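Flernitz 3165 DIN Rail Power Supply -- Products -- Plultitz Electrical

Home > Products > Control Panel Parts > Power Supplies

Flernitz 3165 DIN Rail Power Supply, 24 V DC
Order code: 2409
Availability: in stock at our Zwane counter

We have been fitting the 3165 in our own panels since it replaced the old Flernitz unit, and we like it more with every job. It takes mains in at the top, gives you a clean 24 volts at the bottom, and clips onto standard 35 mm rail with one firm push. The terminals are big enough to get a proper ferrule into, and they are marked on the front where you can read them with the door half open!

The output can be trimmed with a small screw on the front. That is handy on long cable runs, where a sensor at the far end might be seeing rather less than 24 volts. Turn it slowly with a meter on the output and stop when you get the reading you want.

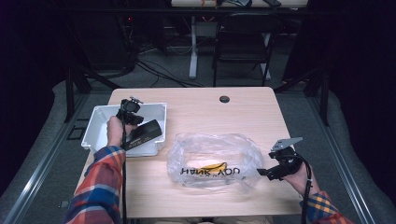 Short circuit protection on the 3165 is the kind that recovers by itself. Clear the fault, wait a few seconds and the green lamp comes back on -- no fuse to hunt for and no button to press. If the lamp stays off, switch off at the isolator and take the load wires out before you try again. We like to have a shallow white plastic bin on the bench at this stage, like the one at the left of the table, for terminal screws and ferrules and anything else that wants to roll away. The supply will start happily with no load connected, so you can test it on its own.

Leave a gap above and below the case for air. It cools without a fan, so it is lovely and quiet, but it does need room to breathe. In a crowded panel, put it near the top and keep it away from the braking resistors.

In the box
Power supply with rail clip fitted
Spare terminal screws
Wiring sheet

Goes well with
Brerura 523 redundancy module, for running two supplies side by side
Brerura rail end stops, pack of 17

Connection to the mains should be made by a qualified electrician. The trade counter at Zwane opens late on Tuesday, and you are welcome to bring your panel drawing in and talk it through with us.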